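Open Day at the Dukoritz Workshop, May
Words and pictures by Embla Amundsen

I'd been pestering the Dukoritz people for a visit ever since they moved into the old Dhillon building, so when they opened the doors for an afternoon in May I was there before the kettle had boiled. There were 47 of us through the door by closing time (a record, they told me), plenty of children among them, and a very good queue for the two-armed fruit-sorting bench. I took far too many photos. These are my favourites!

First, the view from the gripper. A camera rides along by the fingers, so you get to look at a toy apple much as the machine does, green leaf and all. I could have watched this feed all afternoon.
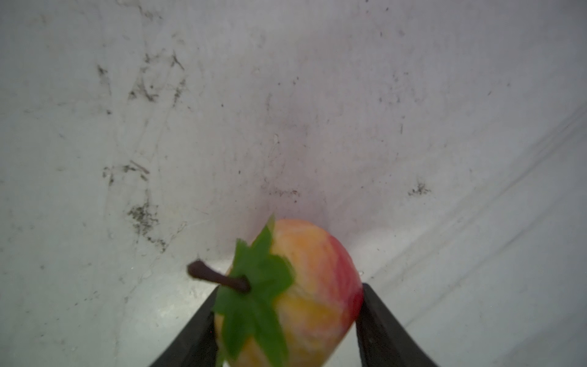
Lachlan Cruickshank wrote to me afterwards to say that the grip was what won him over. "I went in expecting something stiff and clanky, and came out wanting to know how it decides how hard to squeeze. Could you ask them to do a proper talk on that next time?" I have asked, Lachlan, and they sounded keen.

After tea we all shuffled along for the two-arm session, which drew the biggest crowd. Someone's little boy had his nose practically on the rail and had to be tempted back with a biscuit.

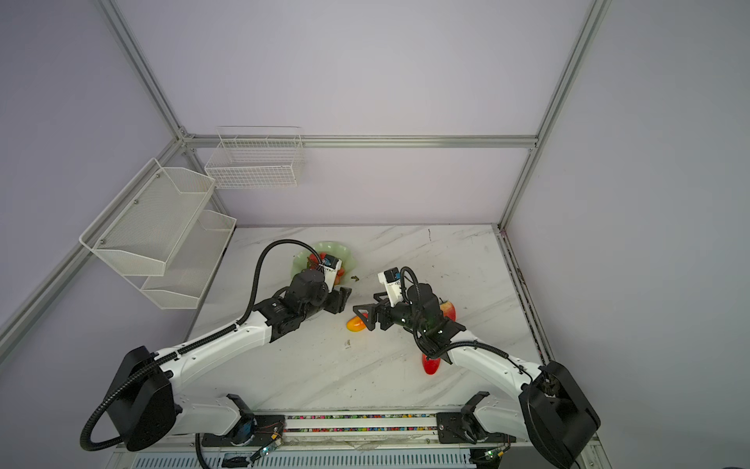

Getting two arms to share one table is much harder than getting one arm to do the whole job, and the team were lovely about explaining it at whatever level you asked for. Each arm has to know where the other one is and keep out of its way. When the two grippers come almost nose to nose over the yellow fruit like this, you can see why that matters — I was holding my breath! We also heard about Gunutine, their planning software, which had been through 1,069 practice runs before the open day and still gets a nervous look from its authors every time it starts up.

I stayed on for the last session, when the room was quieter and there was space to lean in and ask the daft questions. Mine was whether the arms ever swap sides (they don't).
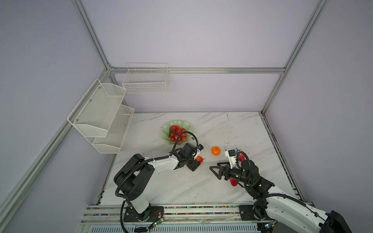
Both arms at the bench, with the ruffled green bowl at the back and an orange mandarin out on the table.

The next open day will be at the Tunden site, and I've already put my name down. More of my photos are pinned up by the front desk if you're passing.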